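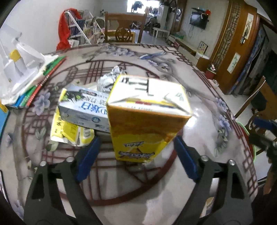 Doucette juice label survey: read me first

What this is

A table of 122 juice and juice-drink labels, typed up by hand from cartons and bottles on sale in ordinary shops. Each row gives the name of the drink as printed, the pack size, the stated fruit content, the sugar per 100 ml and whatever claim the maker chose to put in the biggest letters. Version of September 12, 2018.

What it isn't

It is not a test of juice. We opened nothing and sent nothing to a lab. If a label says 8 per cent fruit, the table says 8 per cent fruit, and you may believe it as much as you like. I believe it about as far as the nearest ingredients list.

Files

labels.csv: the main table, one row per product
claims.txt: front-of-pack wording, copied with its capitals and exclamation marks
shops.csv: shop type and month of visit, no addresses
changes.txt: what was altered and who altered it

Columns people get wrong

fruit_pct is the total from all fruits. A drink named after mango may be mostly apple, and several are. Look at main_fruit before you quote anything.

serving_ml is the maker's idea of a serving. I have never met anyone who drinks that little and puts the carton back. Please use the per 100 ml figures for comparisons.

natural is a yes or no for whether the word appears on the pack. It tells you about the printing.

from_conc is blank where the label was silent. Blank does not mean no. Hugo Cabello filled these with "no" in the May version and we have put them back.

Known problems

The earlier version had 123 rows. One drink had been entered twice under two spellings, and Rosalía Villalobos spotted it.

Small shops are thin on the ground in this table, so I would not trust any average across shop types. In-ho Cho disagrees and his reasoning is in changes.txt.

Recipes change without notice. Rows are as read on the day and we don't go back to check.

Two people read each label. Where they differed, Qiuyue Yan read it again and her reading stands.

Use

Free to copy. Please don't cite it as proof that any drink is good for you. Corrections to Aurelio Quintana, with the full wording of the label, please.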